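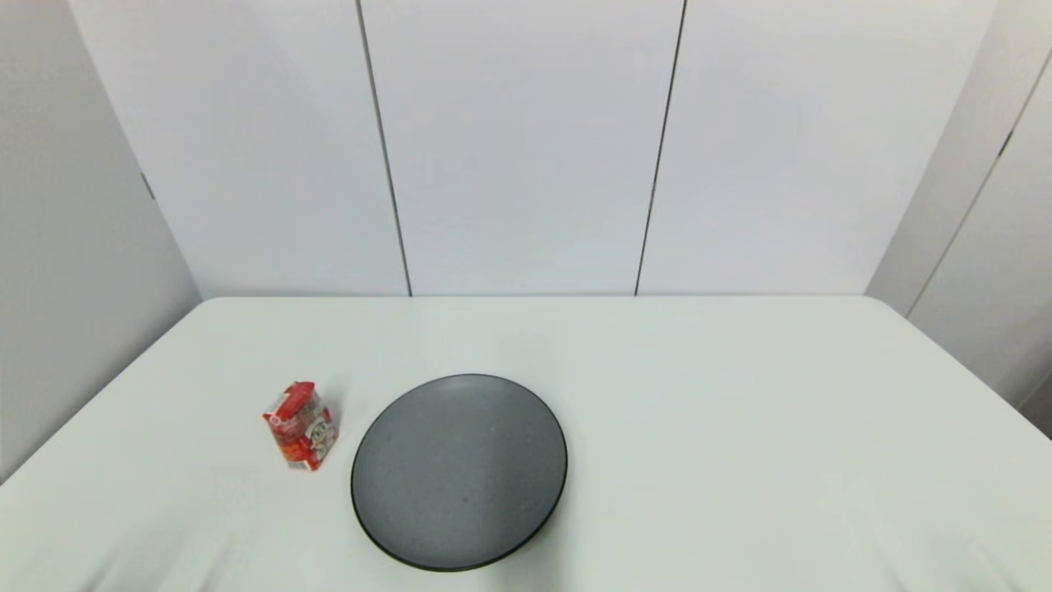
Buscar en este libro Buscar

Categoría: Robótica de manipulación / Seguridad y diagnóstico de fallos

Capítulo 6
Cuando la pinza no suelta: fallos de agarre y parada segura

En diciembre, la célula de ensayo de la empresa Vorklow se detuvo a mitad de un turno con un plato todavía sujeto entre los dedos de la pinza. El programa había dado la orden de apertura y el controlador la registró como cumplida. Los dedos no se movieron. El brazo inició la retirada, arrastró el plato contra el tablero y rompió el borde antes de que actuara el límite de fuerza. No hubo heridos, aunque el operador tenía una mano dentro del recinto para recolocar un envase.

El caso se estudia en este capítulo porque reúne dos averías distintas que suelen confundirse. La primera es mecánica: la guía de uno de los dedos se había llenado de polvo de cartón y quedó trabada. La segunda es lógica: el sistema daba por buena la apertura cuando la orden salía del controlador, sin leer la posición real de los dedos. Cualquiera de las dos por separado habría causado una molestia menor. Juntas produjeron un movimiento que el programa consideraba seguro y que no lo era.

A esto se añade una tercera cuestión, la del acceso. La puerta del recinto tenía un interruptor de enclavamiento, pero estaba puenteado desde la puesta en marcha. El informe interno, fechado en febrero de 2019, señala que el puente figuraba en la lista de tareas pendientes y que se había aplazado 3 veces.

6.1 Orden, estado y confirmación

Conviene distinguir tres conceptos. La orden es lo que el controlador pide. El estado es lo que el mecanismo hace. La confirmación es la medida que relaciona ambos. En la célula de Vorklow, equipada con una pinza Gidum de dos dedos, el codo, la muñeca y la base devolvían su posición en cada ciclo; la pinza, en cambio, funcionaba a lazo abierto. El encoder existía y estaba cableado, pero nadie había activado su lectura en el programa.

Una secuencia de suelta correcta comprende los pasos siguientes:

1. Detener el brazo sobre el punto de depósito.
2. Enviar la orden de apertura.
3. Leer la posición de los dedos hasta alcanzar la cota prevista o agotar el tiempo de espera.
4. Si se agota el tiempo, mantener el brazo quieto y emitir una alarma.
5. Iniciar la retirada a velocidad reducida y vigilar la fuerza en la muñeca.

El paso 4 es el que faltaba. El límite de fuerza de la muñeca estaba ajustado a 70 newtons — un valor heredado de una tarea anterior con piezas metálicas — y resultaba demasiado alto para vajilla y envases ligeros.

6.2 Objetos rígidos y objetos deformables

La tarea alternaba platos y cartones pequeños. Un plato apenas cede, y un error de posición se convierte enseguida en fuerza. Un cartón se aplasta, absorbe parte del error y puede quedar adherido a la almohadilla de goma. Por eso el mismo fallo de apertura da síntomas diferentes: con el cartón, la pieza se eleva con la pinza y cae más tarde; con el plato, hay arrastre y golpe. El laboratorio Hinds, encargado de revisar la célula, reprodujo ambos comportamientos con la guía bloqueada a propósito y el recinto cerrado.

6.3 Medidas adoptadas

Se retiró el puente del enclavamiento y se limpió la guía. La lectura del encoder pasó a ser condición obligatoria para la retirada. La planta de Lalbridge, que usaba el mismo programa, recibió la corrección antes de reanudar el trabajo — allí el enclavamiento sí estaba operativo.

En el apartado siguiente se calcula el tiempo de espera adecuado para el paso 3 a partir del recorrido de los dedos y de su velocidad nominal.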